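Plindico Bin Notes
README, last revised March 21, 2025

Plindico is a collection of notes and measurements about storage bins on roller racks. It started as a text file on our own shop computer and it has grown into something I'm really happy to share! If you have ever pushed a bin onto a flow rack and watched it catch, tip or roll away from you, I think you'll find something in here to use.

What's in it

There are 1122 entries. Each entry is one bin on one rack, written up by hand. An entry records the bin's color, its general shape, whether it has a lid, how the base meets the rollers, and a free-text note. The free-text notes are my favorite part, and they are also the least tidy. Some run to a full paragraph and some say only "fine."

Files

entries.csv: the main table, one row per bin and rack pairing
bins.csv: a list of bins with outside dimensions where we had them
racks.csv: the racks, with track spacing and slope
notes/: longer write-ups in plain text, named by entry number
CHANGES: what got fixed and when

The bins came from three places. Most are from the stockroom at Bremmont. A smaller set came from Krawczyk, where they keep craft supplies in household bins on the same kind of rack used for parts, and the last 80 entries were added in August from the Grodedia packing area. Each row says which site it belongs to in the column called site.

About the colors

We use everyday color words: pink, pale pink, blue, deep blue, gray, clear. Please don't convert these to paint codes! The point was for anyone at the rack to be able to say "the pale pink one with the white lid" and have the next person walk straight to it. If two bins share a color, the shape column usually settles it. Ribbed sides versus smooth sides is a surprisingly good way to tell bins apart at arm's length, and a wide rim is another.

Household bins and tote-style bins

This is where the notes get fun. A tote-style bin usually has a broad rim and stiff, ribbed sides. A household bin often has tapered walls and rounded lower corners, so less of it sits on the rollers than you'd guess from looking down at the lid. The two kinds end up side by side all the time, and the base column (flat, rounded, footed, unknown) is there so you can compare them.

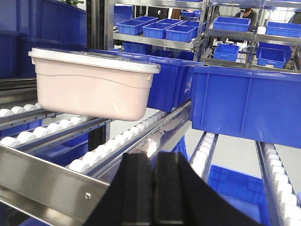
One reader of an early copy wrote in to say that the lid should get its own column instead of hiding in the notes, because a lidded bin gets picked up by the rim of the lid and the lid comes off in your hands. That was a great suggestion, and lid is now a proper column with the values none, loose, snap and unknown. I went back through the older rows, but 305 of them still say unknown. If you can fill any in, please do.

Angle on the rollers

The column called seating describes how the bin rests once it has been let go. Level means level. Tilted means one end is visibly lower than the other. Bridging means the bin reaches across a divider onto the neighboring track. We wrote these down by eye, standing in front of the rack, so treat them as a person's opinion and not as a measurement. Where two of us disagreed, both words are in the cell with a slash between them.

Known problems

Outside dimensions in bins.csv were taken at the rim for some bins and at the base for others. The measured_at column tells you which, except in the first 50 rows, where it is blank.

Krawczyk rows use "tub" and "bin" for the same thing. I left the wording alone.

Weight isn't recorded anywhere. I wish it were!

Slope in racks.csv is given front to back only. A rack that leans sideways won't show it.

Adding your own

New rows are very welcome. Copy the header from entries.csv, leave blank anything you didn't check, and put your site name in the site column. Write the note in whatever way comes naturally to you. A sentence about which corner snagged, or which lane you ended up moving the bin to, is worth more to the next reader than a perfectly filled row.

Use and credit

Free to copy, change and print out. A mention of Plindico is appreciated, and if you tape a page of it to the end of a rack somewhere, I'd love to hear which one.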